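Notebook, Urnivmont workshop
January 2018

Half ring for the Lokus holder

Started again with the half ring today, after the pause. The old notes on it are in two places and they do not agree, so I write the main points here once more and we use only this page from now on.

The part is the curved one which goes around the tube of the Falen stand. Two of them make one holder. At the end of the arc there is the small square tab that turns up, and on the outer side of the curve sits the block. In the Ķēniņš drawing the block is called "the foot" and in our own list it is called "the ear". Perla Medrano and I agreed to say block. Please correct it also in the parts list when you have it open.
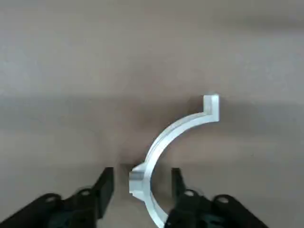
The tab is what I want to understand first. In the drawing it has sharp inner corners, and the mating slot has a small radius, so on paper they should touch before the tab is fully in. I tried it by hand with the gauge. It goes in, but I feel a resistance at the last part of the way, and I must push with the thumb. With the second gauge I felt less. I did not file anything. If somebody wants to file, take a piece from the rejected box and write on the bag what was done.

For the block I have no complaint. The edges are broken as we asked and it does not catch on the cotton glove, which was the problem with the pieces before.

Inner diameter: nominal 50 mm. I measured across the ends with the caliper, but this is not a good way for a half ring, the jaws slide on the curve. I don't write down the values. Better to make a plug with a step, and I will ask for it when the lathe is free.

How it lies on the table

I need one position that we all use when we compare pieces, otherwise we speak of "left end" and "right end" and mean different ones. My proposal: flat on the work table, the opening to the right, like a letter C. The wire rack stays on the left, farther back — close enough to reach, but no shadow from it on the piece. One piece at a time. The next ones wait until the first is written in the sheet.

Perla prefers the opening toward the person, as in the drawing. I see her point, but then the block is on the far side and I bend over every time. We try my way until the end of the month and then decide.
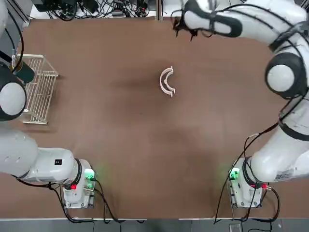
Wear test, old numbers

Copied from the loose sheet, so that it can be thrown away:
Piece A, opened and closed 3,017 times, tab still good.
Piece B, 3,639 times, tab good, slot a little wide.
Piece C was stopped at 1,000 for another reason (the counter was not reset, see the sheet of that day).

A and B were not from the same delivery, so I would not compare them with each other.

To do

Step plug for the inner diameter.
Ask Ķēniņš if the corner of the tab can have the same radius as the slot, and what it changes in the delivery time. They wrote that new samples are possible in February.
Second pair of cotton gloves.
Find the lid of the gauge box. I had it yesterday.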